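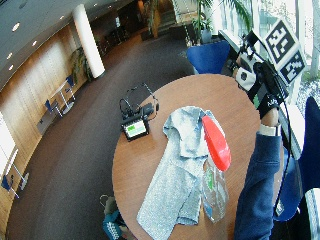
A cloth and a spray bottle on a round table.

Solange Honorato started cleaning houses in Arroyo when she was nineteen, and for a long time she did it alone. She now runs a company called Brelel, which has seven employees and cleans homes and a few small offices. I met her at her kitchen table on a morning when two of her clients had canceled.

She doesn't like to talk about the early years much. "I charged too little," she said. "A woman would ask how much for the whole house, and I'd look at her face and name a number I thought she wouldn't mind."

The first person to correct her was Cremilda Mendonça, who had been cleaning in the same neighborhood for decades. Mendonça told her to walk through every room before giving a price and to write the price down. "She said if it isn't on paper they'll remember it lower," Honorato said. She still keeps the carbon-copy pads, though her daughter wants her to use the phone.

Her first hire was Yesenia Lozano, who is still with her. They worked together in one car until the company got its second contract, an office building on the Jalitz road. That job nearly finished them. The manager paid 60 days late, and Honorato covered the wages out of her savings. One month she had $396 left in the account after payday.

"I didn't tell Yesenia," she said. "I told her later and she was mad at me. She said she would have waited."

Offices now pay half in advance. Some have walked away over it, and she lets them.

I asked what people get wrong about the work. She thought about it for a while. "They think it's the scrubbing. The scrubbing is fine. It's the driving, and the keys." Brelel holds keys to almost every house it cleans, and she labels them with codes that mean nothing to anyone outside the company. In September a set went missing for a whole weekend. Lozano found it in the lining of her coat.

Honorato is 51 and her knees hurt — she said this only when I asked why she had stopped doing stairs. She still cleans two houses herself, both on the same street. One belongs to Edivaldo Andrade, a retired bus driver who was her third client. He leaves the radio on for her.

"I could give him to one of the girls," she said. "He'd complain. So would I, probably."

Her phone rang then. One of the cancellations wanted to come back on for the afternoon, and she went to look for her shoes.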